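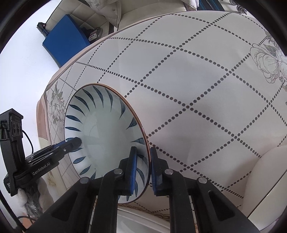 Ticket 4690: Rollow tablecloth, diamond pattern, won't lie flat

Status: open, waiting on customer

Message from Norbert Mikuš, Prastcombe

Hello again, and thank you for getting back to me so kindly. It's the white cloth with the grey dotted diamonds and the big line-drawn flowers, and you can see the brownish-beige border where it hangs down beside the wall. The bowl is one of our Vlček ones with the blue leaves and the brown-gold rim (my aunt's favourites, so we do worry about them!).

The trouble is that the cloth creeps. By the end of a meal it has wandered a good hand's width towards the wall side, and the bowls go with it.

Tried so far:
- Washed at 40 and dried flat. No change.
- Ironed on the back, border last. Lovely for an evening, then off it went again.
- Turned the cloth through 90 degrees. A bit better, but the drop is wrong and it catches on the chairs.

Reply from Trukero support, June 2024

Dear Norbert, what a handsome pattern on that bowl. It does sound as though the longer side is pulling the rest after it. Could you measure the drop on both long sides and let us know whether there's any felt underneath? If there isn't, we'd gladly post you a piece to try. Please leave the hem alone for now.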